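OK so a few of you asked how I do jigsaws without losing my mind, and I have way too much to say about it. Puzzle thread!
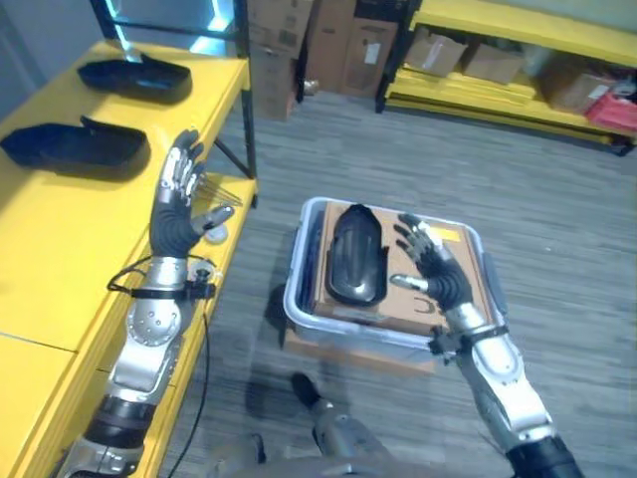
Yellow table, two black trays.

Trays first. Shallow ones with a raised rim. I used cereal bowls for years and you can't see anything in a cereal bowl, you just stir. With a tray you spread everything in one layer, picture side up, and your eyes do the work while you drink your coffee.

Do NOT sort by color on the first pass. I know, I know. First pass is edges out, everything else flipped face up. That's it. If you start sorting blues before you've found the edges you end up with a sky pile full of lake.

The puzzle that made me change my mind on this was Bostine Harbor by Ccori. 504 pieces, and I swear nearly 292 of them were the same gray-green water. (OK fine, I did count. I was snowed in.)

504 is such a weird number, by the way! It's 28 by 18, and a lot of so-called 500s aren't exactly 500 because the grid has to come out even. My whole family thought I was making that up.

Anyway, water. What you do with water is ignore the color completely and sort by shape. Two knobs opposite each other, two knobs side by side, three knobs, four knobs, no knobs. My sister calls the no-knob ones "bones" and now I can't call them anything else.

Then you pick one hole in the puzzle and try every piece of the right shape in it. One after another, like a robot. It's boring and it's quick, and I put on a podcast and got through the whole left side of the harbor before dinner.

Somebody in my mentions said that's cheating. Viera Bartoš, I see you. Viera does hers without looking at the box lid, which, good for her, but I have a job.

On the box lid: prop it up where you can see it without turning your head. I use a cookbook stand. Before that I had it leaning on a lamp and it fell onto the finished part twice. The second time it took out the lighthouse.

Where to buy. Please don't pay $40 for a new one unless it's a present. The Horness thrift shop in Ronlow has a whole bookcase of them in the back, past the curtains, and the most I've ever paid there is six bucks.

Thrift puzzles: shake the box. If it sounds dusty, look inside before you get to the register. Check for tape on the corners too. Tape usually means somebody cared enough to keep it shut, and those have been my most complete ones.

Missing pieces, since it's going to come up. Check your sleeves. Check the inside flaps of the box, where the cardboard folds over. Check under the couch AND inside the couch. Check the vacuum before you empty it – I found half a seagull that way back in March.

If it's really gone, you can make one. Jozefína Říha taught me this at the library swap. Press some putty into the gap, let it dry, paint it to match. Mine came out looking like a thumb, but from across the room it's fine. Hers you'd have to hunt for.

Things I've bought and stopped using: the felt roll-up mat (everything slides to one end), the special glue, a magnifier on a bendy arm that kept drooping into my face. The mat is now under the cat's bowls.

Something I didn't expect to like: finishing at breakfast. I used to push through until 1 a.m. and get the last few in with my eyes watering. Now I leave a little handful and do them in the morning with toast. So much nicer!

No, I don't glue them and frame them. I take a photo, leave it out until someone needs the space, then break it up into a zip bag with a note saying if it's complete. Please put the note in. People who donate puzzles without a note, I think about you a lot.

Next up is a Ccori one of a vegetable market. Lots of tomatoes. The cabbages are already worrying me.

Oh, and for whoever asked about round puzzles – I've done one. It took longer to find the edge than to do the middle, and I gave it to my brother.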